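Rechercher sur le site OK

Version 1348

Shanti Vashisht reçut le fichier à 16 heures, un mercredi. Le message de Saxena ne contenait ni objet ni signature. L'archive pesait 800 Mo et portait le nom interne du jeu, Drillex, que l'éditeur Heltano n'avait pas encore annoncé. Elle ouvrit un carnet, nota l'heure de réception et coupa la connexion de la machine.
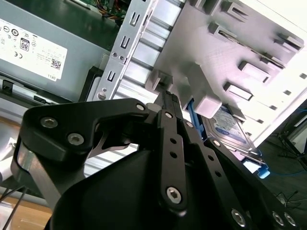
Drillex avait été conçu par le studio Bamulau comme un jeu d'infiltration en milieu minier. La version 1348 ne démarrait que sur un poste de test, clé matérielle comprise. Shanti en avait conservé un, sorti du parc avant son départ. Elle l'ouvrit pour contrôler les branchements. L'alimentation portait le marquage CE et la mention DELL ; des fils orange, jaunes et rouges passaient devant la carte mère. Elle revissa le support de la clé et lança l'exécutable. Le menu s'afficha en 2 secondes.

Le premier niveau était complet. Le second s'arrêtait devant une porte sans texture, derrière laquelle une voix lisait une liste d'identifiants. Shanti transcrivit la liste. Le seizième identifiant était le sien.

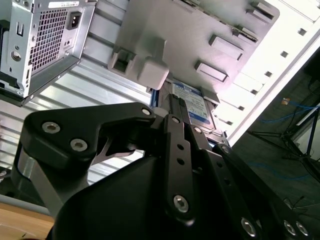
Pourquoi une version de test contenait-elle l'identifiant d'une ancienne employée ? Chaque copie distribuée en interne était marquée au nom de son destinataire, afin de remonter à la source en cas de fuite.

Shanti relut le journal de compilation. La copie avait été générée en juin, trois mois après la fin de son contrat. Quelqu'un l'avait donc marquée à son nom en connaissance de cause. Elle compara les sommes de contrôle, puis rédigea un relevé d'une page, sans commentaire.

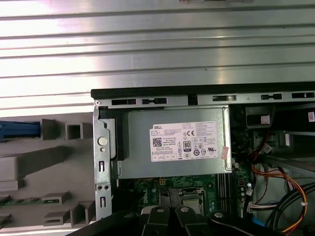
Le relevé fut adressé au service juridique de Heltano. Elle n'y mentionna pas Saxena. À 23 heures, une capture du premier niveau circulait déjà sur deux forums. Dans le coin inférieur droit, en agrandissant, on lisait un identifiant. Elle le chercha dans sa transcription et le trouva à la quatrième ligne.

Contact | © Tous droits réservés | Haut de page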